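Slow ferry vs. the bus over the pass – is the boat still worth it?

Posted in: Getting around

marmot_on_tour
2021-04-17
Planning a loop for September, assuming borders and my employer both cooperate. I've got the valley towns sorted, and then there's the stretch down to Tuvier, where I can either take the bus over the pass (one long day) or the slow ferry down the river (two days, one night in a village halfway). Every blog says the ferry is "magical." Every blog also seems to have copied the word from the same other blog. Has anybody done both? I'm 41, I have a bad knee, and I'm past pretending that discomfort is culture.

gravelpit
Bus. Next question.

OK, longer answer. I did the boat in my twenties and told everyone it was the best two days of my life. Then I did it again with my wife and she asked which part. It's a river. It's brown and it has banks. By lunch on day one you've seen both of them.

Teakettle_Jo
Strong disagree with gravelpit, as usual. The whole point is that nothing happens. You read, you buy peanuts from the lady with the cooler, and you watch kids jump off rocks. I've taken it four times and I'd get on tomorrow. The bus is 76 hairpins with a driver on the phone for 75 of them.

gravelpit
Who is he on the phone with on the other one?

Teakettle_Jo
The saints, I assume.

marmot_on_tour
This is very helpful and also not. What about the seats? One report says wooden benches, another says old car seats bolted to the deck, a third says "bring your own cushion" and then talks about his divorce for nine paragraphs.

Anqi Du
All three are true, depending on the boat. There are two operators. Elteck runs the bigger ones with the car seats, and Hwang has the older boats with benches. You don't get to choose in advance whatever the ticket office tells you. They send whichever one is at the dock. I lived in Tuvier for a couple of years and saw both sink to the same standard.

Get there early and sit toward the front. The engine is at the back and so is the toilet, and you'll learn to tell them apart by sound only.

nofixedabode
Seconding the front. Thirding it. I sat beside the engine and said "pardon?" to people for a week.

On price: I paid 434 at the dock, the guesthouse in town wanted 2000 for the identical ticket with "transfer included." The transfer was a man walking me downhill to the dock. Nice man, but it was a short hill.

gravelpit
And the village halfway? Let's talk about the village halfway. One street, and every guesthouse on it knows you have no other option. I've had warmer welcomes at the dentist.

Teakettle_Jo
It's gotten better! The Brirnix guesthouse at the top of the steps has proper mattresses and a terrace, and they pack you a sandwich for day two. The steps are steep though, so marmot, think of the knee. Ask for somebody to carry your bag up. It'll cost you a beer.

Anqi Du
The steps are bad for a knee, I'd be careful there. When the water is low they get longer at the bottom too, and the last few are mud. September should be high water, so you'd probably step off close to the top. That also makes the trip faster, which will please gravelpit.

gravelpit
Nothing about this will please me.

marmot_on_tour
OK, I'm leaning boat. My partner is leaning bus, but she isn't on this forum, so she loses.
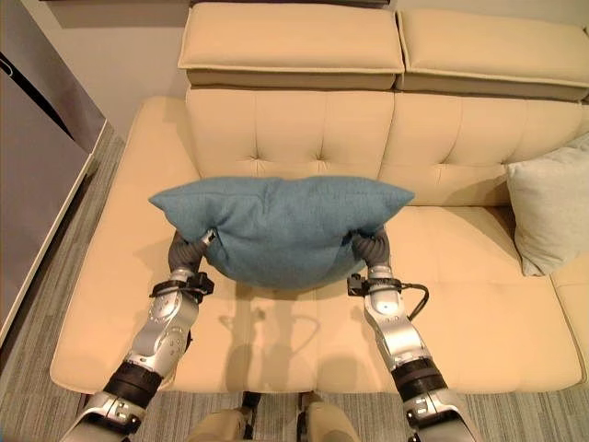 She does have one decent point: if the ferry is canceled we'd lose a day waiting for the next one, and we only have two spare in the whole trip. How often does that happen?

nofixedabode
Happened to me once, heavy rain upstream. They put a sign up on the dock at breakfast time and everyone trooped off to the bus station with their peanuts. So you can end up with the bus anyway. Keep the day free and don't buy the onward ticket until you've landed.

Teakettle_Jo
And bring a paper book. Something fat. There's no signal past the second bend and the light is lovely until five.

gravelpit
Fine. Take the boat. Post here when you get back and tell us which part.

marmot_on_tour
Will do. One more thing, does the bus have a toilet?

Anqi Du
It has a driver who stops if you shout.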